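Ballholm Athletic questions league's plan for shorter season

11 May 2018

Ballholm Athletic has asked the Fiadzo League to hold off on its plan to cut the women's hockey season from 12 rounds to eight, saying the case for the change has not been made.

The league told clubs in April that fewer rounds would mean fresher players and bigger crowds. Ballholm has read the paper twice and can find no figures behind either claim.

"We were told crowds would go up," said club chair Marwa Helmy. "By how much, and who worked it out? Our home gate against Stollport last season was nearly 3,000, and that was in the part of the calendar they now want to drop." 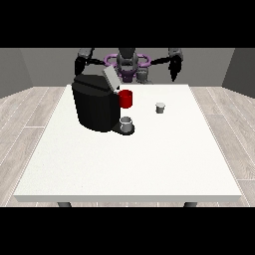
The club also doubts that players will get more rest. Under the draft calendar, the lost rounds make way for a new cup sponsored by Vostik, with ties played midweek and long trips for the northern sides. Head coach Delali Dankwa said her squad had not been asked for its views.

"Take four league games out, put cup games in, and call it a break," she said. "I would like to see the sums. My players have jobs to get to in the morning."

Captain Pornthip Khunthong said she would welcome a good cup, but not one that leaves clubs guessing about travel costs.

Ballholm wants the vote put back until the league publishes its crowd estimates and a full fixture list. Stollport has said it will support the request. Season tickets will stay on sale at last year's price, with a part refund if the shorter season goes ahead.

Press contact: Karim Jaber, Ballholm Athletic club office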